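Water use in student housing at Malholm
Project report, Hema Annamalai and Abundio Espinoza
2025-11-25

1. Background
Our block has 95 residents and one water meter. We wanted to know how much water goes on laundry and showers, and if a simple notice by the taps changes anything. The warden gave us the meter readings from January onwards.
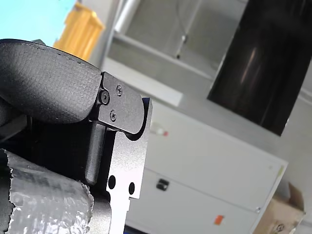
2. Method
We read the meter every morning for 30 days. Notices went up halfway through, on 4 floors. We also left a short form in each kitchen asking when people wash and for how long. Not all of them came back – the top floor returned none.

3. Results
Total use over the period was 3629 units on the meter. Use fell a little after the notices went up, but two residents were away that week, so we can't say how much of the drop is down to the notices. Showers were the largest share on the forms.

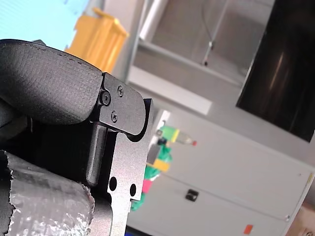
Corina Coman thought the notices should have gone up on half the floors only, so that the others could be compared. We agree, but one meter for the whole block would not have shown the difference.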